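Opinion: Pay for the service visits, leave the demo reel alone
June | By Mitra Rahimi
Print this article | E-mail this article
Filed under: Automation > Kit and Services
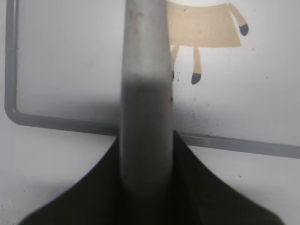

The Bunel handling package is sold by Vasilakis as a monthly service: arm, gripper, wrist camera, software and a support line for 818 pounds, on a minimum term of 43 months. My view is that the hardware justifies the price and the contract does not.

The wrist camera is the strongest part of the offer. It travels with the gripper, so the approach to a thin, flat part is recorded at close range. The drawback is that the finger and housing block a good share of the view. Vasilakis lists a second, fixed camera as an optional extra. It should be standard.

Support is the weaker side. The Fuldale depot promises a call back within 60 minutes, and in our trial it kept to that. A call back is no repair, though, and the agreement sets no limit on how long a cell may stand idle. Only three service visits a year are included. Cleaning the work surface and recalibrating the camera are left to the customer, with two pages of guidance.

Skustotness, the scheduling software, is plain and does its job. Logs export as text. I would like pick failures to be separated by cause, as a missed grasp and a dropped part need different remedies.

A shop with its own technician should ask for a purchase price. Others should get a repair time in writing before signing.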